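Bread, bones and the Monday box
Sat 31 May

Caught Till Reinholz between deliveries at the back door of Gotgate, the little lunch place on Whiteley he has run with Mattes Kuhlmann since the old bakery closed. Twenty minutes, he said. Got twelve.

I wanted to talk about stale bread. He wanted to talk about stock.

"Everybody asks about the bread," he said. "Bread is easy. Slice it, dry it, crumb it, done. People throw out chicken bones and then go buy broth in a carton. That one I don't get."

His rule at home is a bag in the freezer. Bones, onion ends, the green part of leeks, carrot tops if they're clean. No cabbage. No broccoli stems either, they make the whole pot smell. When the bag won't close, it goes in the pot with cold water and a bay leaf and he leaves it on low all evening. Salt comes later, when he knows what it's going into.

Mattes came by with a crate of celery and put in his two cents. "He forgets it. I've come in at midnight and turned it off." Reinholz didn't argue.

The two of them started writing down what they threw out in April. A notebook by the bin, every scrap weighed, no exceptions. First month came to 194 pounds, which upset them both. Most of it was cooked rice and salad greens. 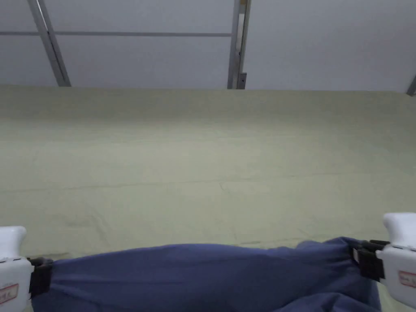 So the rice went first. They cook less of it now, and whatever's left at three gets spread on a tray to cool and straight in the fridge. Next day it's fried with egg, or it goes in the soup right at the end so it doesnt turn to paste. Greens were harder. "Lettuce is water," Reinholz said. "You can't save it. You can only buy less." Wilted spinach and chard he does save, chopped into a pie with whatever cheese ends are around.

Then there's the Monday box. Five dollars, whatever didn't sell over the weekend, usually a pint of soup and a heel of bread and something sweet. They've sold 100 of them so far. Some regulars come just for that. A woman from Bramska drives over, he says, and complains if there's no cake.

I asked what he'd tell somebody cooking for one. Long pause, he was signing for eggs.

"Make the roast anyway. Eat it hot once, cold once, then soup. Freeze the soup flat in bags so you can break a piece off. And label it. I ate gravy on ice cream once, I thought it was caramel."

Was it good?

"It was not terrible."

He gave me the bean soup recipe on the back of a recipt: leftover ham, two cans of white beans, an onion, that stock, a spoon of mustard. Mash half the beans. Vinegar at the end. I made it Thursday and forgot the mustard and it was fine.

Gotgate is open weekdays till three. Monday boxes go out at noon, bring your own bag.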